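Home Reviews Bindings Visits Contact

Open Day at the Flalen Bindery

I've been rebinding my own Bibles (badly) for years now, so when Flalen put up a notice that they were opening the bindery in Clumden for one afternoon in July, I signed up before I'd even checked how far the drive was. It was far. I left before sunrise, ate a gas station burrito for breakfast and still got there at 11, way too early for the first tour. So I sat in the car and read Ruth.
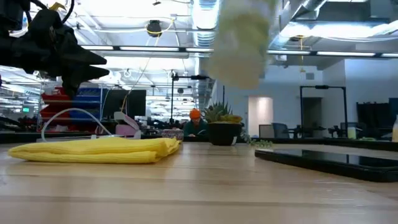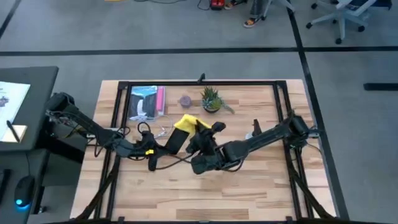 Clumden in July. Light wooden tabletop in both.

The tour groups were small and ours was led by Béla Antal, who has been sewing text blocks there since before they moved into the current building. He talks fast and he does not slow down for questions, but he loops back to them, sometimes ten minutes later, so you have to remember what you asked! I wanted to know about the thread on the Fivell reference Bible. Mine has a signature coming loose in the middle of Jeremiah and I was a little afraid he'd tell me I'd been opening it wrong. What he told me is that the early run was sewn with a thinner thread, they heard about it from a lot of people, and they changed it. If you have one of those you can send it in and they'll resew it for the price of shipping. Mine is going in the mail next week.

I got to hold an unbound Fivell block. It's 1122 pages and you'd never guess it from the thickness. The paper has a faint cream color and the ghosting (that's the print showing through from the other side of the page) is better than on my copy at home, especially in the Psalms where there's so much white space for it to show up in. They line-match the text too, so the print on the back sits right behind the print on the front. I knew that was a thing, but I'd never had somebody hold a loose sheet up to a window for me and wiggle it until it lined up.

Veronika Kelemen runs the cover room. This was my favorite stop, mostly for the smell. She had goatskins laid out in a blue that they're using for the Maurya, the new single-column edition, and she let us bend and pinch them. The grain is all natural, so one cover can be quite pebbly and the next one nearly smooth, and they do get letters from people who want a pebbly one and got a smooth one. She'll swap it if there's one on the shelf. She also showed us how the liner gets glued at the edge, with the fold turned in by hand using a bone tool that looked older than me. I tried one corner on a scrap. It came out like a badly wrapped sandwich.

A few things about the Maurya, for those of you who emailed me. The first printing is 4000 copies. No cross references, no notes, book introductions moved to the back. It has 4 ribbons, which I think is two too many, but the woman next to me was thrilled, so there you go. The margins are wider than I expected, though I'd want a very fine pen on that paper. I asked about a larger print size and got a friendly shrug.

After the cover room came coffee and a talk by Anatole Pichon on caring for leather. I've been using conditioner on mine twice a year and he thinks that's too much. Handle it, he said, the oil in your hands does most of the work, and keep it off the dashboard. A man in the back row put his hand up and asked what to do about one that had already been on the dashboard. They talked for a long time afterward.

The shop at the end was tiny and very crowded. They had a bin of seconds, mostly with crooked stamping on the spine, and I bought a pocket New Testament with the gold just slightly off center. I also picked up a pack of blank gatherings to practice on, plus a needle, as I've been using one from my mom's sewing box and Béla made a face when I told him.

Parking is behind the building and the sign is small, so look for the green door. There are stairs up to the sewing floor and an elevator at the far end if you ask at the desk. Jenő Virág takes the bookings, and he's already started a list for the next open day. Wear shoes you can stand in. Bring a sweater too, they keep the paper store pretty cool.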